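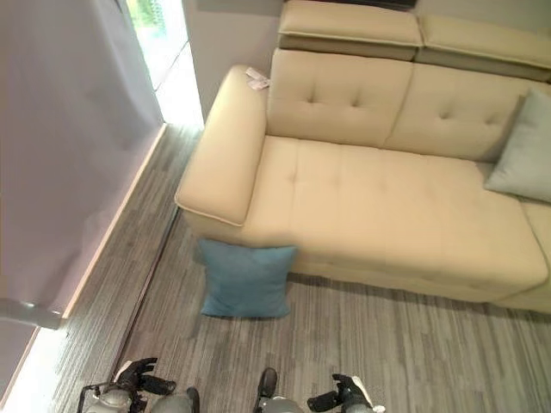 Beige sofa with adjustable headrests

How to book a place on a shared car journey

Wemley is a ride-sharing service that puts drivers with spare seats in touch with passengers travelling the same way. This guide is intended for passengers who are using the service for the first time. Registration is free of charge and takes a few minutes on a telephone or computer.

Before you begin

You will need a valid email address, a mobile number and a payment card. Passengers under 18 may travel only with an adult who holds an account. If you already have an account with our partner Fellix, you may sign in with the same details.

Step 1. Search for a journey

Enter your starting point, your destination and the month and day of travel. Results are listed by departure time. Where few journeys are shown, widen the search to nearby towns; many drivers on the Zernley to Stüber route, a distance of 213 kilometres, will stop at places along the way if asked in advance.

Step 2. Read the driver's profile

Each profile states the type of car, the number of seats offered and whether luggage, pets or smoking are permitted. Ratings left by earlier passengers appear at the foot of the page. New drivers may have no ratings, but their licence has been checked before the first journey is published.

Step 3. Request a seat

Select the number of seats required, up to a maximum of 3 per booking, and press Request. The driver has until 20:00 on the evening before departure to accept. Your card is not charged until then - a request that receives no reply lapses without cost.

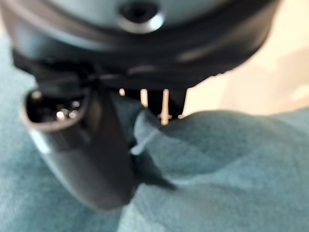 Step 4. Agree the meeting point

Once the booking is confirmed, a message window opens between you and the driver. Use it to settle the exact meeting point and the amount of luggage. Please keep all arrangements within this window, as our support staff cannot consult calls or messages sent by other means.

Step 5. Travel and confirm

Give the driver your four-digit booking code on arrival at the meeting point. Yours might be 1606, for instance. The driver is paid after the code has been entered.

Cancellations

A booking cancelled more than 24 hours before departure is refunded in full. After that, half of the fare is kept for the driver. If the driver cancels, the whole amount is returned to your card.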